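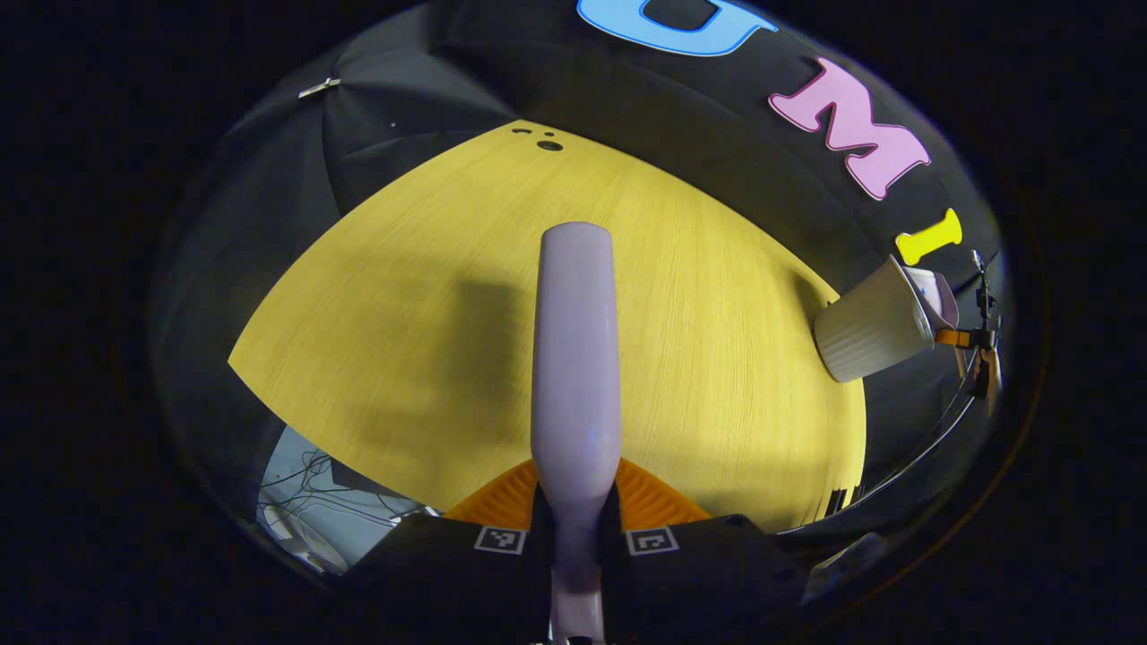
Fine grain on a yellow wooden tabletop.

How to Remove White Rings and Dull Spots from a Wood Table
Updated Tuesday, November 4, 2025

White rings come from moisture that got into the finish under a hot mug or a sweating glass. Dull spots usually come from cleaner residue or wear. Both can often be fixed without stripping the table. Dark rings are a different problem. They mean water has gone through the finish and into the wood, and they need sanding or a wood bleach. That job is covered on a separate page.

What you need
Two or three clean cotton cloths
Mild dish soap
Mineral spirits
A hair dryer
Plain petroleum jelly
0000 steel wool (four-aught, no coarser)
Paste wax, clear
Nitrile gloves

Steel wool and wax are sold at most hardware stores. Jendley Hardware in Parkavberg keeps them in aisle 9 with the stains. I use Prultance clear paste wax, but any clear furniture wax without a silicone additive will do.

Find out what the finish is
Pick a spot on the underside or the inside of a leg. Put a drop of denatured alcohol on it and wait a minute. If the finish gets sticky, it's shellac. If nothing happens, try a drop of lacquer thinner on a fresh spot. Lacquer softens. Polyurethane and most factory finishes stay hard, or at most wrinkle a little.

Keep alcohol off a shellac top. Everything below is safe on lacquer and polyurethane. On shellac, skip the hair dryer and go straight to the petroleum jelly.

If the top has no film at all and the wood feels like wood, it's probably oiled. Try rubbing the ring with more of the same oil before anything else.

Step 1. Clean the top
Mix a few drops of dish soap in a quart of warm water. Wring the cloth out well and wipe with the grain. Dry right away with a second cloth. Then go over the whole top with mineral spirits on a rag, windows open, no flames or pilot lights nearby. Old polish comes off brown or gray. Change the rag when it stops picking anything up.

A lot of dull spots are gone at this point. Let the table sit 40 minutes before you decide.

Step 2. Try heat
Set the hair dryer on low and hold it six inches above the ring. Keep it moving. Stop every 30 seconds and put your palm on the spot — it should feel warm, never hot. A fresh ring may fade within a few minutes. If you see no change after ten, move on.

Some people use a clothes iron over a towel. It works, but it's easy to scorch a finish that way and I don't recommend it on anything you like.

Step 3. Petroleum jelly overnight
Spread a thin layer over the ring, slightly past its edges. Leave it eight hours or so and wipe it off with a dry cloth. Repeat once if the ring is lighter but still there. Clean off the grease with mineral spirits before the next step.

Step 4. Rub it out
Put a dab of paste wax on the 0000 steel wool and rub the ring lightly, always with the grain. Use long strokes and check often. You're taking off a very thin layer of finish, and on an old table there may not be much to spare. Veneer tops deserve extra care at the edges.

The rubbed area will have a lower sheen than the rest. If it shows, do the whole top the same way so it matches.

Step 5. Wax and buff
Wipe on a thin coat of wax. Wait until it hazes, then buff with a clean cloth, turning it as it loads up. Two thin coats look better than one thick one. Leave a day between them.

Drying used rags
Rags with oil finish on them can catch fire by themselves in a pile. Hang them flat outdoors until stiff, then throw them out. Do the same with rags used for mineral spirits.

Aftercare
Coasters, and a trivet under serving dishes. Dust with a barely damp cloth. Rewax once or twice a year — I do ours in October, before the heat comes on.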